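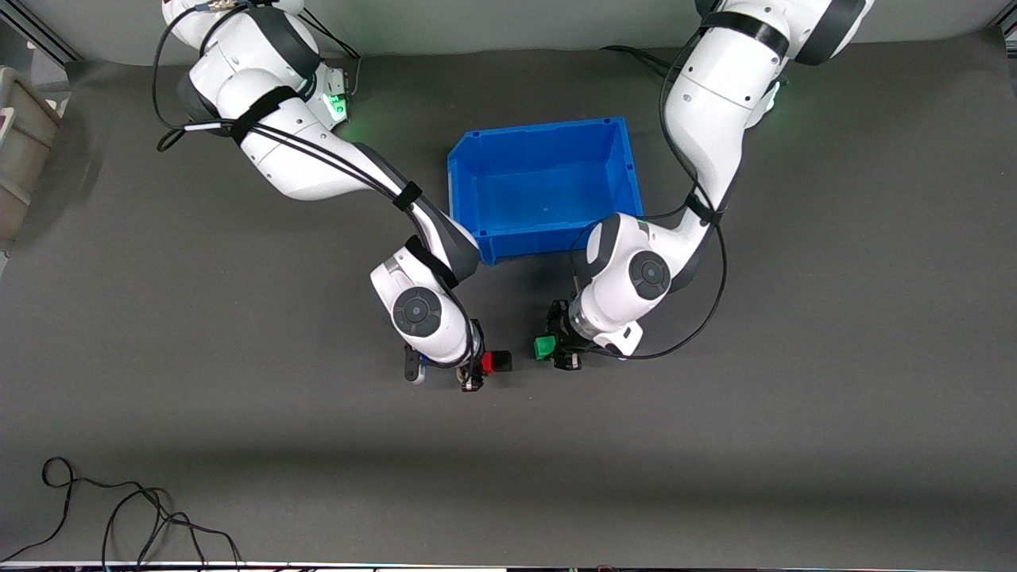 Red in one gripper, green in the other: the two-arm bench at Stavico, with the blue tote behind the cubes.

The first thing Obinna Ogundipe does when I come through the door is hand me two cubes and ask me to touch them together over the table, face to face, with my elbows off the surface. I do it, feeling a bit silly. Then he asks me to do it again with my eyes shut, and I do that too, a little more slowly, and the cubes bump at a corner and slide until they sit flat.

"So which hand moved?" he says.

I have no idea, and I tell him so, and he looks delighted. I gather he has asked a lot of visitors this question.

Ogundipe runs the two-arm bench at Stavico, a small research outfit that has the back half of a former print shop and still has the printers' enormous sinks. For most of the past year he and his colleague Njål Boström have been working on the thing I had just done without thinking, which is to bring two held objects together in the air when neither one is resting on anything. They call the method Hsiao, after the street where Boström was living when he wrote the first version of it, and they have called it that for so long that they both forgot to explain the name until I was putting my coat on.

If you have ever watched a robot put a block on top of another block, you have watched the easy case. The bottom block stays where it is, and the table holds it up. A single arm only has to be right about one thing at a time. Lift both blocks off the table and give one to each arm, and now there are two wrists, two grips and two sets of small errors, and the errors add up just at the place where you need them to be smallest. A cube can sit a hair crooked in the fingers. A wrist can be a touch lower than it believes it is. And if both arms try to fix the same mistake at the same moment, they fix it twice, and then they have a new mistake pointing the other way. Boström has a video of an early run in which the two arms do this for a long while, nudging back and forth, like two people trying to get past each other in a supermarket aisle.

The usual cure is to make one arm the boss. One holds still, the other comes to it. This works, and the team used it themselves for months, but it has a cost that shows up once you ask for anything harder than cubes. The arm that holds still may be holding still in an awkward spot, with its elbow jammed in close to something, and the arm that does the moving has to live with that. With the tote standing where it does on the Stavico bench, right between the two shoulders, the elbows come in close on either side of it and there isn't a lot of room to be stubborn.

What Hsiao does is let the arms trade. On every cycle of the controller, each arm puts in what amounts to a bid, a single number that says how easily it could make the next small correction from where it is now. An arm that is stretched out or folded up tight bids low. An arm with plenty of slack bids high. The high bidder moves, the low bidder stiffens and waits, and then they bid again. There is a little stickiness built in, so that the job doesn't flip between them on every tick (Boström calls this "the manners"), and he spent the better part of September getting the manners right.

"Too sticky and you have a boss again," he told me, peeling a clementine over the keyboard in a way that made Ogundipe wince. "Not sticky enough and they shiver. You can hear it, even. The joints sing a little bit."

I should say that none of this is quite as new as I first took it to be, and both men were quick to say so. People have been sharing work between arms for decades. The part they feel is theirs is how little the bid needs to know. Each arm looks only at its own joints and at the gap between the two objects. It doesn't carry a full model of what its partner is up to, which keeps the sums short, and which also means that when Ogundipe swapped in a different wrist part over the summer, he had to change one file and then go to lunch.

The results they were willing to share come from 2,000 attempts, all on this bench, all with plain colored cubes. With one arm in charge, the arms missed or fumbled the meeting 39 times in every thousand. With the trading switched on, that fell to 6. The gain was largest in the positions close in by the tote, where the elbows are most crowded, and it nearly vanished out in the open, where either way of doing things works fine. I liked that they showed me the second part without my asking.

There are things it does badly. Shiny objects confuse the gap measurement. Soft ones are worse, for the reason that a sponge has already been squashed out of shape by the time you need to know where its face is. And if the gap is wrong at the start, if the system believes the cubes are nearer than they are, the arms will trade bids very politely all the way to the wrong answer. Boström has a half-built fix for that one, under the name of Isico, and he would not let me see it run.

We watched a good many more attempts that afternoon. It's strangely easy company, the two white arms coming down together in front of that very blue bin, the gap closing, and I noticed that I had started leaning forward each time – Ogundipe too, and he must have seen it more than anyone alive. I kept trying to catch the moment when the lead passed from one arm to the other, and I never once managed it by eye. He had to bring up the plot on his laptop, where the trade shows as a line stepping from one track to the other, several times over in a single approach.

Next they want to move on to parts that have to fit, pegs and sleeves to begin with, and after that a hinge. A visiting engineer from Fesent, who was there to look at something else entirely, asked whether it would work with three arms. Ogundipe said the math didn't mind. Boström said that he did, and went to wash his hands in one of the big sinks.

November 2025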